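25 March 2026

I promised myself I would write something down tonight even if it was only two lines, and now I have made tea and put my feet on the other chair, so I suspect it will be a good deal more than two lines. Rain all day. The bus was late coming and late going, and I read most of a chapter about medieval beekeeping on the way home, which I mention only so I remember that I did something today besides look at thread.

Thread is what the day was, mostly. We are at the stage with Lurkuten where the planner behaves itself beautifully as long as the perception side tells it the truth, and the perception side tells it the truth as long as it can see. I came in this morning quite cheerful about last night's run. The loss had gone down the way you want it to, the validation numbers looked lovely, and I had already half composed the message saying we could move on to the handover logic (I even had a nice opening sentence for it, now wasted). Then I opened the frames the tracker had flagged as low confidence and sat there scrolling until my coffee had a skin on it.

There are 2523 of them. I don't mind the number so much, because a flagged frame is at least a frame where the software knows it doesn't know. What bothered me were the ones next to them in the queue, where it was perfectly sure of itself and perfectly wrong. In one stretch the tracker follows a strand nicely around a bend, loses it, picks up a dark edge of something else entirely, and carries on with hardly a dip in its score. The planner, poor trusting thing, took that and drew a lovely smooth path to a grasp point that wasn't on the thread at all. It was only a replay, nothing was moving, but I still said a word out loud that made the person at the next desk take off their headphones.

So I did what I should have done last week and gave up on the summary plots for the day. I went through the wrist view by hand, one frame after another, with the notebook open beside me, writing down what I could make out before I let myself turn on the overlay. It's slow and I would recommend it to anyone. You find out very quickly how much your own eyes are filling in! I would write "thread, continuous" and then look again and see that I had simply assumed the part in the middle. If I'm doing that with a whole brain and a cup of coffee, I can hardly scold a small network for doing the same.

The one I kept coming back to I have pasted in here so I can find it again.

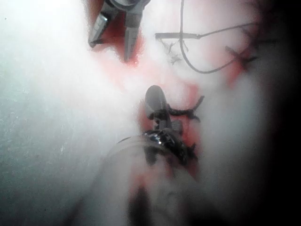

Someone in the project channel wrote back within a few minutes that I was worrying about the wrong half of the problem. Their view was that the tracker will always be wrong now and then, whatever we feed it, and that the thing to fix is the planner, which ought to ask how old its last good look at the thread is before it commits to anything. They would have it hold still by default and make moving the thing that needs a reason. They also said, quite kindly, that I have been polishing the segmentation since before the holidays and might be a bit attached to it.

Well, I am a bit attached to it. I went and got a sandwich and argued with them in my head all the way to the counter and back, and somewhere by the soup I noticed I had stopped winning. In that frame the haze is so thick on the left that I wouldn't trust anything I claimed to find there, while the big loop of thread over on the upper right is clear enough that I could trace it with a pencil. One confidence number for the whole picture is a silly way to describe that. It ought to be a number for each piece of the strand, with an age attached, and the planner ought to be allowed to see both.

That is more or less what I spent the afternoon on. I pulled the strand model out of Prumitz into its own branch so I could break it in peace, and gave every segment a little record of when it was last seen and how well. The segments fade as they get older, and past a limit they are treated as unknown, which the planner handles quite differently from empty. We had been mixing those two up in 3 places! Two of them were mine, and one had a comment above it, also mine, saying "fine for now" and dated last May. I fixed it and left the comment in for a minute just to be properly embarrassed before deleting it.

The instruments are another matter. Two metal tools close together, both gray, both pale in places from the haze, and the labels swap between ours and the other one more often than I'd like. We know where our own wrist is from the joint readings, so it makes no sense to be guessing at it from pixels. I wrote that on a sticky note and then lost the sticky note, so here it is again: use the kinematics for our own tool, and let the camera worry about the rest.

By the end of the day I had the new version running on a subset of 2000 frames in replay. It hesitates a great deal more. It looks almost timid, stopping and waiting and then creeping along, and whoever has to demo it on the Tse rig is going to hate it. I liked it very much. The fading limit is set to 12 frames at the moment, for no better reason than that it was the first value that didn't freeze it altogether, and I shall need to do a proper sweep before I show it to the Grarkby people.

I did write back to the channel, and said they were right about the planner and that I was keeping the segmentation work anyway. I got a thumbs up, and a question about whether the haze could be simulated for the training set, which I have been pretending not to see all evening. I'll have to answer it tomorrow. I started the sweep before I left, and the tea has gone cold, and I never did bring the washing in.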